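Skipping club brings the bounce back to Givstead

If you've walked past the Givstead community hall on a Sunday lately, you'll have heard it before you saw it: the slap of ropes on floorboards, a fair bit of puffing and plenty of laughing. The town's skipping club is back after a long break, and what a comeback it's been!

The club's June skipathon drew 141 people, from primary school kids to grandparents who hadn't picked up a rope in decades. Teams of six took turns over four hours, with everybody's jumps going towards a new sprung floor for the hall. Organiser Aisling Coughlan was still grinning when the last team sat down.

"I thought we'd get a couple of dozen and a plate of sandwiches," she said. "We ran out of spots on the sign-up sheet before morning tea."

Much of the colour came from the ropes themselves. Some of the old hands swear by plain cord, but plenty of newer members like foam handles, which are kinder on sweaty palms, and a digital counter in the handle means you can stop muttering numbers under your breath and just jump. 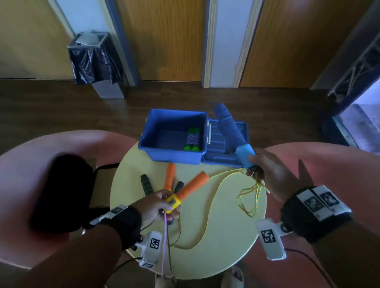

Siham Masri reckons the counting is half the fun, though, and would like the old rhymes to come back on Sundays so the little ones learn them properly. She has already written out the words to her favourites and pinned them up by the kitchen.

There's a friendly rivalry brewing too. The neighbouring town of Jendholm has started its own club, and the two will meet for a relay later in the season, with double Dutch on the program for anyone game enough to try it.

Sessions start at 2 pm every Sunday, and beginners are very welcome - wear decent runners and bring a water bottle. Spare ropes are kept at the hall, so there's no need to buy one before you come along.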